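The Shed Inventory
Mar 27, 2022

My mother-in-law is downsizing, a word real estate agents use for the moment when forty years of belongings are transferred to the garages of one's children. Ours has been chosen. I'd like to say we were consulted.

The first load came over on a borrowed trailer and consisted almost entirely of electrical bits. My late father-in-law never threw out a power supply. He also never wrote on one. There are transformers for doorbells, transformers for train sets, a charger the weight of a house brick that belongs to something called a Hubmann, and no Hubmann. Pak-hei Yip from across the road came over to have a look, as he does whenever a garage door is up, and left with a soldering iron and two extension leads. I consider him the only part of the system that's working.

I'd allowed myself a weekend for it. That was three weekends ago. My method, such as it is, involves a tarp on the lawn and piles: keep, op shop, tip, and a fourth pile for things I can't identify but feel bad about. The fourth pile has its own tarp now. It was meant to be covered up when the rain came through on Tuesday and I'm not going to discuss that further.

What I hadn't reckoned on was the paperwork. He kept every manual. There are 356 of them in two filing cabinets, and I know this because my wife, Sointu, counted them while I was meant to be helping lift the second one. They're filed by colour. The greens are mostly whitegoods, with one exception, a knitting machine. There's a manual for the Turard heater that was in their first flat in Geelong, a heater sold before she was born, with a note in the margin in biro: "does not do this". I've read it cover to cover trying to work out what it was that it did not do.

You do start reading them, is the problem. I spent most of Sunday arvo in a camp chair with the instructions for an Etoslow slow cooker, which devotes a full page to silverside and a single line to not setting fire to the bench. Then there was the receipt for $800 worth of guttering, stapled to a second receipt for returning half of it. I'd been married into this family for years before I understood why the back of that house drips.

Some 1,000 screws later (he had them in Vegemite jars, and the jars are lovely, and I'm keeping the jars) I can see a patch of my own garage floor. It's smaller than I remember. Sointu has suggested we might get the car in there by winter, and I've suggested she ring her brother, who has a double garage and has been very quiet throughout.

The op shop won't take anything with a plug. The tip shop will, but only on a Saturday before noon, and the bloke there has started greeting me by name. Next load is the sewing room. I'm told it's mostly fabric - I was told the shed was mostly tools.

Anyway, the kettle's on and it looks like rain again, so the tarps are coming in.

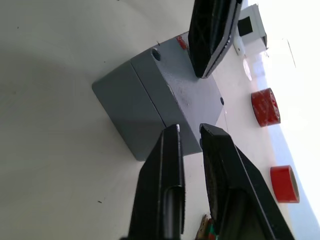

Grey box, dark seam, two holes. A pile four sort of thing.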